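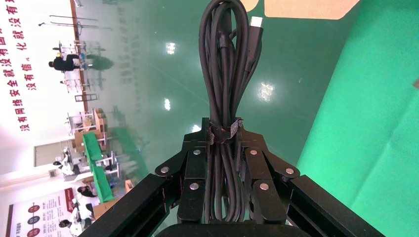
Teleop or hand-guiding for coiling and strapping cables?

Posted by Margaux Chauvin

We pack charging cables, and somebody upstairs has decided an arm with a two-sided gripper should pick up the strapped bundles and drop them in trays. The integrator, Olance, wants us to record 200 demonstrations by remote control, with one of our packers driving. Their salesman says the arm will "pick up the feel of it" from that.

I have my doubts. The packer who tried it took four minutes to lift a single bundle, and she does it in a second with her own hand. The other choice is to grab the arm and walk it through the motion, which she found a lot easier. Is there any real difference in what the robot gets out of it, or is this two prices for the same thing? And does it matter where on the bundle she grips? Sometimes she takes it at the strap, sometimes below.

--

dunmore_r

We did both at my last job, so take this for what it's worth. Walking the arm through is quicker to learn and the motions look nicer. The catch is that your hands and arms end up in the camera view. If the thing is learning from pictures, you've recorded 200 pictures of a person holding a robot, and that person won't be there later. If it's only replaying joint positions, fine, but then every bundle has to sit in the same spot, and you could do that with a plain taught program and skip the learning altogether. Ask Olance which one they're selling. I'd want it in writing.

Remote control is slow at first. Ours got tolerable after around 30 tries per person. Throw the early ones out. They'll tell you the slow ones are still useful, and I never saw any proof of that. What you get is an arm that hovers and dithers like a nervous beginner.

On the grip: pick a place and stick with it. I'd go just below the strap. A hook-and-loop end sticking out to the side can get caught in the fingers, and the loops can shift if you squeeze right on top of it. Watch the plug too. If it hangs free, it will end up over the side of a tray sooner or later, so have her show a few where the plug lands badly and she fixes it. The fixes taught ours more than the clean runs did, as far as I could tell.

--

Staltlow

just use suction

--

bench4

Suction on a bunch of loops? No. It'll leak everywhere.

I mostly agree with dunmore_r but would go slower on the buying side. Before anyone records anything, ask for a test on bundles the arm hasn't been shown, with the strap turned different ways, and agree on how many drops you'll put up with. Our vendor had a lovely video and it turned out every bundle in it was lying the same way. We also had 2 people driving, and they approached from different sides -- the arm split the difference and went down the middle, into the table. One driver or one agreed method, please.

As for "the feel of it," ask whether the gripper records force at all. If it doesn't, there's no feel in the data. Your packer can see the loops squash on her screen and ease off, and maybe the arm learns that from the camera, maybe not. I'd set a closing limit by hand and leave that part out of the lessons.

Also time the whole job, including whoever has to set the bundles out again after each try. That part was missing from our quote.

--

Last updated: 2018-10-02

We use cookies to keep you signed in and to count visits. By continuing to use this site you accept this.

Contact us | Copyright Zanutura Community Help | Back to top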